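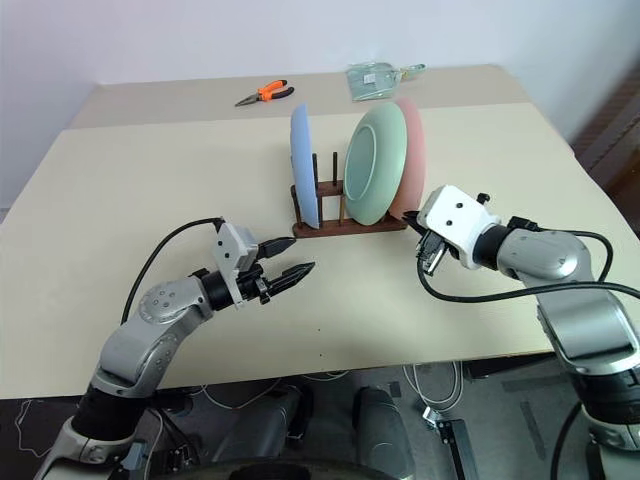 Lullevano Household Inventory Word List

Data card, revised 26 September 2025
Maintained by Nuala Ní Chonaill

Summary

The Lullevano list is a set of 1,375 English terms for ordinary household goods, with definitions, spelling variants, plural forms and a two-level category code. It was compiled for people who catalog the contents of homes: estate clerks, insurance adjusters, rental agents and anyone maintaining a search index over such records. It is a vocabulary resource only. It holds no prices and no records of real households.

Contents of the release

terms.tsv — one row per term, 1,375 rows plus a header
variants.tsv — spelling variants and regional names, each pointing to a term
categories.tsv — the category codes and their labels
removed.tsv — terms dropped since the first release, with the replacement where one exists
CHANGES.txt — changes by release
LICENSE.txt

All files are UTF-8, tab-separated, with Unix line endings. There is no quoting. A tab never occurs inside a field.

Fields in terms.tsv

id: A stable identifier made of the letter L and five digits. Identifiers are never reused, including those of removed terms.

head: The preferred form, singular, lower case except for proper nouns. Spelling is American.

plural: The plural form. Empty for mass nouns such as cutlery and bedding. Nouns with no singular in common use (tongs, scissors) have the same form in head and plural.

def: One sentence, at most 300 characters. Definitions describe the object by form and use. They do not mention makers or period.

cat1, cat2: Category codes. cat1 is always present. cat2 may be empty.

status: One of stable, draft or disputed. See below.

note: Free text for editors. Do not display it to end users.

Categories

There are 20 top-level categories. Each term belongs to exactly one. The assignment follows where an object is normally stored, so a picnic blanket falls under outdoor goods and a tablecloth under linens. Users who need classification by material should keep their own table and join on id.

Kitchen and tableware is the largest category and the least even. Terms for pans were merged heavily in the second release and several users asked for them back. Skillet and frying pan remain merged, with skillet as the head. Saucepan and stockpot are separate. Casserole is kept for the vessel only; the food sense is out of scope.

Sources and method

The first draft came from two places. Flanagan, a house-clearance firm in Isbridge, supplied 3,000 free-text item lines from its own blank forms and clerks' training sheets. None of these lines came from a client's paperwork. A second set of terms was written from memory by the editors, one room at a time, before they had seen the Flanagan lines.

The two sets were merged as follows.

1. Strip quantities, colors and condition words from each line.
2. Reduce each line to its head noun phrase.
3. Group phrases that name the same object.
4. Choose the preferred form. The more frequent form wins; in a tie, the shorter one.
5. Write the definition without consulting a published dictionary.
6. Have a second editor read the definition and name the object. If the second editor names a different object, rewrite the definition and repeat.

Step 6 removed more terms than any other step. Occasional table, side table and end table could not be told apart from their definitions and now share one entry. Dish rack and plate rack went the other way. They were first merged, then separated on the grounds that clerks use plate rack for wall-mounted display pieces. Both entries are marked disputed.

Status values

stable: two editors agree on the head, definition and category.
draft: the entry has been written but has not been through step 6.
disputed: the editors disagree, or a user has filed an objection that remains open.

Draft entries may change or disappear without a row in removed.tsv. Stable entries always leave a row.

Known problems

Compound nouns are inconsistent. Bookcase is closed, book end is open, and the style rule that should settle this was adopted after both entries were marked stable.

Sets are poorly handled. A clerk who writes dinner service, 20 pieces has named one item or 20, depending on the form in use. The list has heads for both the set and its members but no field linking them. A set_of field is planned for October.

Coverage of electrical goods is thin. The source lines were written mostly for furniture and kitchen contents, and cables, chargers and adapters currently share four heads.

Regional names in variants.tsv lean toward Irish and British usage, a result of where the editors live. Press, in the sense of a cupboard, is included. Names used only in the American South are largely missing.

Loading

The files load without preprocessing in any spreadsheet program. Set the id column to text on import. Itgate, the lookup tool written alongside the list, reads terms.tsv and variants.tsv from the same directory and needs no configuration. It ignores draft entries unless started with the option --all.

Corrections

Send corrections as a plain-text file with one change per line, in the order id, field, new value, reason. Proposals for new terms should leave id empty and include a definition. Changes to disputed entries are held until both editors have replied.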